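机の下とゴミ箱の話

仕事部屋の片づけを続けている。今月は机のまわりをやることにした。棚の中や引き出しは去年ひととおり済ませたので、残っているのは床の上だけである。床の上だけなら簡単だと思っていたが、手をつけたら半日かかった。

部屋の床はカーペット敷きで、色は灰色がかったベージュ。入居したときからこの色で、張り替えたことはない。汚れが目立たない色だと業者には言われた。確かに埃は目立たない。目立たないので掃除機をかけるのが遅れる。カーペットの場合、紙くずや包み紙は掃除機で吸うと途中で詰まるので、先に手で拾う必要がある。前に飴の包み紙を吸わせて、ノズルの首のところで止まったことがあった。割り箸で押し出すのに夕方までかかった。それ以来、拾うのが先、掃除機は後、と順番を決めている。

机は板脚のものを使っている。天板が厚く、左右の脚も幅のある板なので、パイプ脚の机に比べると下の空間が箱のように囲まれる。見た目は落ち着くが、脚の内側の角にごみが寄る。机の下には同じ色の木の収納を置いた。前が開いていて、中に棚板がある。これはコルターノ(Coltano)という店で机とそろえて買った。値段は3,683円で、組み立ては自分でやった。キャスターが付いていないので、カーペットの上では引きずることになる。中身を全部出してから動かすほうが早い。

片づけの順番は次のようにした。最初にゴミ箱を机の手前まで持ってくる。次に大きいもの、紙コップや蓋の類を入れる。そのあとで菓子の袋や細かい包み紙を拾う。最後に掃除機をかける。大きいものを先に入れると箱がすぐいっぱいに見えるが、上から押せばまだ入る。逆の順でやった月もあるが、細かいものを拾っているうちに疲れて、コップが机の上に残った。
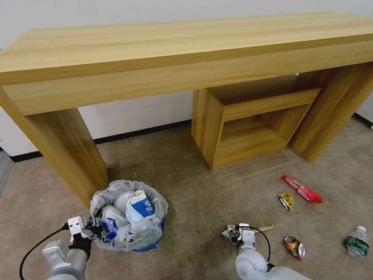 前回、ゴミ箱の記事を書いたときに、読者の方からコメントをいただいた。紙コップは重ねてから捨てるとかさが減る、蓋は別にしてコップの内側に立てて入れるといい、うちでは袋の交換が週に3回から2回になった、とのことだった。蓋の縁が袋に引っかかって破れることもあるので、外側に向けないほうがいいとも書いてあった。

試してみた。重ねるところまではうまくいった。蓋を内側に立てるのは、同じ店のコップばかりなら入るが、大きさが違うと途中で止まる。私の場合は近所のティコナ(Ticona)とハデオ(Hadeo)の両方でコーヒーを買うので、口の大きさがそろわない。ハデオのほうが少し細い。結局、蓋は蓋だけで重ねて入れることにした。袋の交換が減ったかどうかは、まだひと月しか経っていないのでわからない。

袋は半透明の白いものを、縁に折り返してかけている。黒い袋のほうが中が見えなくてよいという意見もあるが、私の住んでいる地区では中の見える袋で出す決まりなので、最初から半透明にしておけば移し替えなくて済む。折り返しが浅いと、押し込んだときに袋ごと中に落ちる。深めに折って、縁の下まで下ろしておくと落ちない。

ゴミ箱の形は丸いものにした。四角いほうが壁や机の脚にぴったり付けられて場所を取らないが、隅にたまった小さいごみが取りにくい。袋をかけていれば関係ないとも言えるが、袋が破れた日に困る。以前の四角いものはティットサイド(Titside)の製品で、丈夫だったが洗いにくかった。今は玄関で傘立てになっている。

菓子を机で食べるのをやめればいいという話は、家族からも言われている。一度やめてみたが、台所まで立つのが面倒で、続かなかった。かわりに、食べた袋をその場で小さく折ってから捨てるようにした。丸めただけの袋は、箱の中で広がってあふれてくる。折って結んでおけば広がらない。飴の包み紙は小さすぎて結べないので、これは今もときどき床に落ちている。アイスの棒やマドラーのような棒の類は袋を突き破るので、チラシに包んで入れる。

次は机の裏側の配線をやる予定だが、そのためには机を壁から離さなければならない。板脚の机は重く、一人では動かせないので、7月に弟が来るまで待つことにした。それまでに収納の中身を箱に移しておく。箱はまだ買っていない。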